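The Skomance rep promised me ten days, no charge, and a gripper that would learn any job in my shop by the end of the first one. I said sure. I'd have said sure to a talking kettle — May had been that slow.

So I drove out to their place to get the hang of it before it came home with me, and I wore my good boots, like it was a wedding. 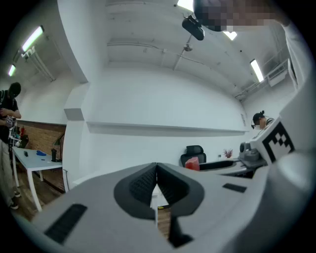
"You'll be bored by lunch," the rep told me. I wasn't! I wanted to pick up everything in the building. I asked the price and got $2982, plus $41 a month for something called Vuvia, and I nodded as if I knew what Vuvia was.

Driving home I practised on the steering wheel, squeeze and let go, squeeze and let go, and missed my turnoff by five kilometres.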